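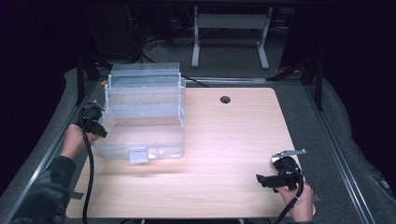 The Vudora household storage program entered its second phase in March, and this report covers progress against the objectives agreed with the Livine fund. The purpose of the phase is to settle on one standard container for small household items before packing begins in quantity. The type now preferred is a clear plastic box with a hinged lid that stands upright at the back when open and a small latch tab at the front. The contents remain visible from the side, and the lid cannot be separated from the box and mislaid.

Procurement

Sutanto delivered 2,632 boxes under the first order. Of these, 2,054 have been accepted into stock. The remainder are awaiting inspection, and payment for them has been withheld under the terms of the contract. A second supplier, Drakex, submitted samples with a separate lid. These were less expensive per unit but did not meet the closing requirement, and no order was placed.

Packing and labeling

Packing of sewing supplies, stationery and small tools has started. To date 1,073 boxes have been filled, closed and labeled, against a target of 1,000 for the period. Labels are now placed on the short side of the box – the earlier position on the lid could not be read once boxes were stacked. The written packing instructions have been revised to reflect this change and reissued to both packing rooms.

Matters outstanding

Two items require attention in the next period. Shelving in the second packing room is too shallow for the boxes, and a quotation for replacement shelves has been requested. The program also needs a decision on whether divided inserts are to be purchased for the stationery boxes. The cost can be met from the existing materials line, but the fund's written approval is needed before an order is placed.

Expenditure remains within the approved budget, and no transfer between budget lines is requested at this time. A full statement of accounts will be sent separately.

Submitted by Afiq Manurung, Program Manager
April 30, 2018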